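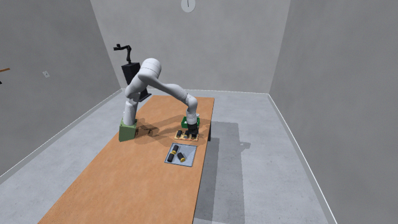

Creek Survey Report, Estport

So I spent most of August walking the creek behind the Costbridge subdivision, counting culverts (yes, really) for my environmental studies project. I found 38 of them along the 4 km I covered, and seven were so clogged with silt that the water had just gone over the road instead. My favourite spot, the bend near Wickramasinghe Road, had the worst bank erosion by far!

I asked the council for the drainage permits and got a PDF of 351 pages, which I'm still reading. The riparian setback is in there somewhere. My turbidity readings are in the appendix, though the third one is a bit dodgy as I dropped the tube and had to borrow another.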